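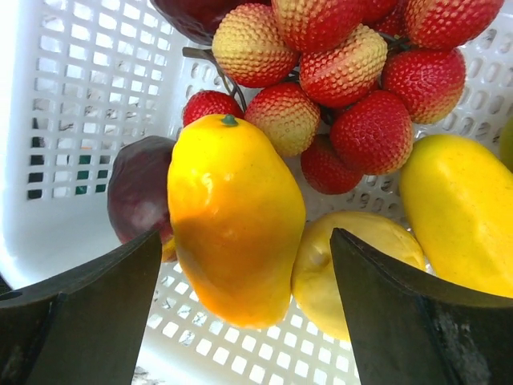

To: props-stores list
From: Afia Quaye
Subject: Re: Fruit basket, labelling and storage

On the Furnival store inventory, Kiltavport wrote:

> Line 3215 is down as "fruit, assorted, basket". We can't issue against that. Please say what is in it, whether the basket belongs to the line or is only a container, and how it should be shelved. Also, is the glossy finish a problem under the window lights? The last lot we had went tacky by September and marked the shelf paper.

Taking these in order.

1. Contents. The line should be split by type. I suggest "mango, yellow-orange", "lychee, bunch" and "dark fruit, maroon". The mango type is a large one, golden at the top and deeper orange lower down, with a short green stem nub. The lychees are to be entered as a bunch, one entry, and should not be separated for issue. Colour on the bunch runs from red to straw yellow, so please don't return it as faded on that account. I have left the dark ones as "maroon" until someone finds the original order sheet. The old Sirnano list says plum and the Zalano one says mangosteen, and I don't want a third opinion in the record.

2. Basket. White plastic. It is a container only and has its own line. If a display calls for a basket, book one from the wicker shelf. The white ones stay in the store.

3. Shelving. Bay 4, second shelf up, out of direct sun. One layer of heavy pieces at most, bunches on top or to one side. The pebbled skins hold dust and are slow to clean, so put a cloth over the basket if it will stand for more than a week. Don't use cling film.

4. Finish. Gloss shows every highlight under a spot, and the smooth skins are worse for this than the lychees. Move the lamp back or put a diffuser on it. Do not spray with dulling agent. It doesn't come off the stem ends and we lost some 9 pieces that way on the grocer's window.

Tackiness is a separate matter. My view is that it came from the shelf paper and not from the fruit, as the pieces stored on bare board in the same bay were fine. I would take the paper out of bay 4 altogether. If you still have a marked sheet, keep it and send it over with the next van.

Cleaning: soft brush first, then a barely damp cloth with plain water. Dry before it goes back in the basket. No kitchen spray.

Could Kiltavport amend the line and return the old labels? The new ones are 6 to a sheet and I have only one sheet left, so please check the wording above before I print.

Afia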